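### 4.2 Self-reported satisfaction on guided walking breaks

The claim that guided walking holidays leave people "restored" is repeated so often in the trade literature that few authors still bother to cite anything for it. Where a source is given, it usually leads back to an operator's own feedback cards. We therefore treat the Eichhorn figures with some caution. They cover 155 guests on coach-based walking breaks, all of whom filled in a form on the journey home, with the tour leader sitting a few rows in front of them. A high score under those conditions tells us little about the walking.

The Kastden survey is better, though not by much. Guests were asked the same questions before departure and again two weeks after their return, and the rise in reported wellbeing had mostly gone by the second form. Gouveia reads this as a fading benefit. It could as easily be the ordinary good mood of people who have been fed, driven about and excused from work. Without a group who took the same coach to the same hotel and stayed indoors, we can't tell the two apart, and no operator we approached was willing to sell such a holiday.

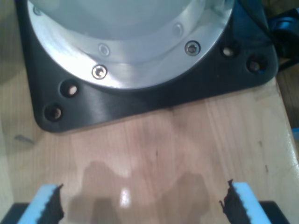

**Figure 4.** Round metal base with a bolted flange, on a black mounting plate.

Distance is a further problem. Brochures grade their routes as "easy", "moderate" or "strenuous", and most studies copy these labels straight into their tables. Zidesance calls a flat riverside path moderate if it has stiles; Jultent keeps the word for anything with a steady climb. Pooling the two, as Gouveia does, gives a tidy middle group whose members had very different days out. The reported link between route grade and enjoyment rests almost wholly on that group, and we would not want to lean on it.

Nor do we accept that response rates settle the matter. Eichhorn reports 100 per cent, a number that ought to worry a careful reader. People who left early are missing from the count, as are those who spent the afternoon in the pub and skipped the second walk. Whether they enjoyed themselves more or less than the rest is not recorded anywhere we could find.

None of this shows that guided walks do no good. Arnaldo Gouveia, in a written reply to our draft dated May 24, 2023, argues that we ask more of a leisure survey than it was built to give. That may be fair. But the same surveys are now quoted in support of rural transport grants, and at that point the weakness of the evidence becomes somebody's bill. We return to the grant applications in Section 5.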